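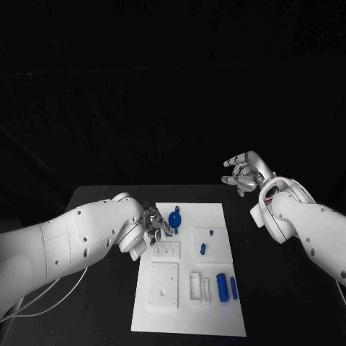 Home | Contents | Previous | Next | Search
Print this article | E-mail this article

4. Do household diaries measure what they say they measure?

The claim we set out to check is an old one in the study of home food waste: that people who write down what they throw out will, within a few weeks, throw out less. Robichaud and Ross made the strongest case for it in their Brodov survey, and most later papers cite that survey as if the matter were closed. We are not convinced. The effect they report rests on what people wrote, and what people wrote is the very thing in doubt.

Consider how a diary gets kept. Someone scrapes a plate late in the evening, means to note it, and goes to bed. The next morning the entry is filled in from memory or left out. After two weeks the novelty is gone and the pages get thinner. A thinner page looks exactly like a household that wastes less. Unless there is some outside check on the bin, the two can't be told apart, and the Brodov survey had no outside check.

4.1 The Zuvov households

We recruited 166 households in Zuvov through notices at the public library and two grocery stores. All of them kept a diary for 5 weeks. In 47 of them, chosen by lot, the kitchen waste was also collected in a sealed bag and weighed by a member of our team. The other households were told only that some of their neighbors might be visited. Campbell trained the weighers and Lachance handled the diaries, and neither saw the other's records until the last bag was in.

Diary entries fell steadily from the first week to the last, much as Robichaud and Ross would have predicted. The bags did not follow. Their weight dropped a little in the second week, came back in the third, and stayed close to its starting level after that. A reader with only the diaries in hand would have announced a success. A reader with only the bags would have found nothing much to announce.

There are ways to rescue the older finding, and we have tried to be fair to them. Households that knew their bags would be weighed may have behaved differently from those that didn't, although one would expect this to push the weights down, and they stayed put. Coffee grounds and peelings count in a bag and are rarely thought worth a line in a diary. We asked the weighers to separate these where they could – a messy job, and one we would not trust to the last ounce. Taking them out lowered every weekly figure and left the shape of the curve alone.

4.2 What the follow-up visits add

Tokgöz returned to a number of the weighed households in December and asked people to describe how they had filled in the form. Several said they had stopped listing "small stuff" early on, with no agreement on what small meant. One woman had left out anything the dog ate. Another had written each week's entries in a single sitting. None of this was against the instructions, which were copied from the Bivuline form and say only that food thrown away should be recorded "as it happens."

McIntyre has argued that errors of this kind cancel out over a large enough sample. We see no reason why they should. Forgetting runs in one direction. Hardly anyone writes down a loaf of bread they didn't throw away, and a larger sample of forgetful people is still forgetful.

We don't claim that diaries are useless. They may be a fair guide to which foods people notice wasting, and bread and salad greens led the list in nearly every home. As a measure of how much is wasted, or of whether an advice leaflet has changed anything, we would not lean on them without a scale nearby. The programs now being planned on the strength of the Brodov figures ought to be asked what was weighed, and by whom.

Figure 4. Weekly diary entries and weekly bag weights, weighed households only, each shown relative to the first week.

Revised version received 2003-04-26.

Print this article | E-mail this article
Previous | Next | Top of page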